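3.2 Why the edge gets all the attention

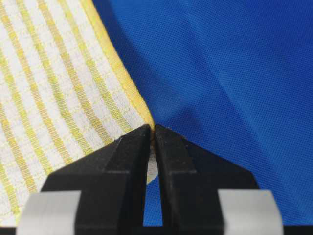 I should admit up front that I came into this study thinking a dish towel was a dish towel. You fold it in half, you fold it again, you put it in the drawer. Then Wekesa Mugo and I spent most of February talking to people about how they fold theirs (and watching them do it, which is a different thing entirely!), and I now have opinions about hems that my family is tired of hearing.

Here is the short version of what we found in the Plarell homes. People don't really fold the middle of a cloth. They fold the edges, and the middle comes along for the ride. Almost everyone we watched went hunting for a hem or a corner before doing anything else, even when the towel was already lying fairly flat on the table. Some of them ran a thumb along the side until they hit a corner. Others picked the whole thing up, let it hang, and grabbed whatever corner showed itself. A couple of people shook it first, hard, and I still can't tell you whether the shaking does anything or just feels good.

So the border matters, and that got us thinking about color. Plenty of kitchen cloths have a border in a stronger shade than the body, like the solid yellow binding on the off-white cloth with yellow stripes in Figure 3, which lies on a bright blue fabric. When we asked people in the Fellum interviews why they liked a bound edge, the first answer was nearly always that it looked nice. Fair enough. But a few of them went on to say it was easier to find in a heap of clean laundry, and one woman told us she sorts by border and ignores the pattern altogether. I had never once thought about that, and I've been doing laundry for a long time.

Figure 3. A striped cloth with a yellow binding, held at its edge.

The stripes turned out to be more interesting than I'd planned on, too. We had a plain set and a striped set, and I had expected people to fold the striped ones more neatly, with the lines there to follow. That's sort of what happened, but only for the people who cared about the lines in the first place. They'd make a fold, see the stripes drifting off at an angle, sigh, open it up and go again. The plain towels from the same people went into the stack on the first try. If you look only at the finished stacks, the striped ones are tidier. If you look at how long it took, you may want to buy plain towels. (I bought striped ones anyway.)

We logged 1,447 folds in all across the home visits, and Wekesa went through every one of them twice, once for where the first grip landed and once for what the other hand was doing. I went through a good part of them as a check on him. Where we disagreed, it was mostly over what counts as a corner. A towel that has been washed a lot gets soft and wavy at the ends, and there's a stretch of hem near the corner where I'd say "edge" and he'd say "corner," and we could both be right. We ended up marking those as edge and moving on. Readers who want to make a different call can find the notes in the Rankin appendix.

One more thing about the first grip, which I think is the heart of this section. A pinch on the hem is a small hold, with very little cloth in it, and it leaves the rest of the towel free to swing or drag. Our folders seemed to like it that way. The ones who grabbed a big handful nearly always had to let go and start over, with a set of new creases to smooth out for their trouble. Thick hems made the small pinch easier, going by what people told us, and a flat, thin hem had some of them picking at the table with a fingernail. A raised edge, where the cloth curls up a little off the surface, got grabbed first almost every time there was one to grab.

The surface underneath has its say as well. On a bare countertop a towel slides, so people tended to hold it down with a forearm or the flat of a hand. On a bedspread or some other fabric it stays put, but then you can pick up a bit of the bedspread along with the hem. I did this myself during the Urov pilot, twice in one evening, and folded part of my own blanket into a towel. We didn't record that session, thankfully.

None of this tells you what a good fold is. People had firm views on it and the views did not match: thirds, halves, rolled, "whatever fits the drawer." We left the question alone here and scored only how the fold began. Section 3.3 picks up with the second grip, where left-handed folders start to look quite different from everybody else, and where I have to take back something I said in our earlier report about corners.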